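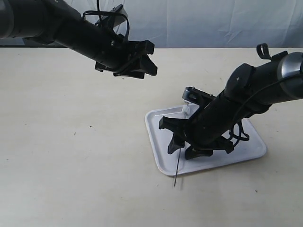 House rules for two-armed benches

I've got a soft spot for a good rulebook, and the one at Skorinero is a beauty – 32 rules, printed big, coffee rings and all. Kamarul Tarigan wrote most of it, and he let me sit in for a morning while he talked me through the ones people argue over.

Rule 2 is his favourite. If one arm is down at the tray, the other stays up and open, well out of the way, until it has a job to do. Sounds obvious, doesn't it? But plenty of places let both arms crowd in together, and Kamarul winces at the very thought (he did it for me twice, with feeling).

Then there's the table. Pale top, plain cloth behind, nothing lying about that isn't part of the task. I'd have had a mug on there within minutes! Cables get their own page, and you check the slack with the arm at full stretch before you start. 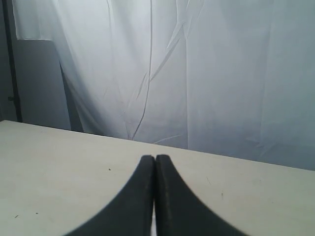 The rule I'd steal for my own shed is the one on fingers. Close them, look at the tips, look along the gap, write down what you see. It goes in the log even when there's nothing to report, and the log is now up to entry 3876. Macario Quezada, who came over from Bastos in December, thought that was daft and told everyone so. He's since asked for a bigger notes column.

They're still squabbling over speed near the tray. Macario wants a flat limit of 40 per cent, Kamarul wants it set job by job, and the draft has both versions in it, with a lot of crossing out.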